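Kulley Institute Opens Lecture Series on Roman Law and Early State Constitutions

The Kulley Institute for Civic History will open a public lecture series in January on the use of Roman legal sources by the authors of early American state constitutions. The series consists of 18 lectures and will be held in Rampersad Hall at 7 p.m.

Selina Widmer, the institute's director of programs, will give the first lecture, on the idea of mixed government in Polybius and its reception in the colonial colleges. Later sessions will take up property, citizenship and the limits of executive office.

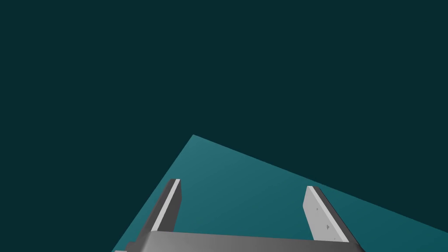
Do attendees need to have read the Latin texts beforehand?

All passages will be read in English translation, and a reader containing 37 short excerpts will be provided at registration.

The series draws on the Fledow Collection, a group of 858 letters and pamphlets that the institute finished cataloging last year. Several of the pamphlets will be on display in the hall's east gallery during the series.

Seating is limited to 199. Registration is free and may be completed at the institute's front desk or by mail. Recordings will be made available to members after the final lecture.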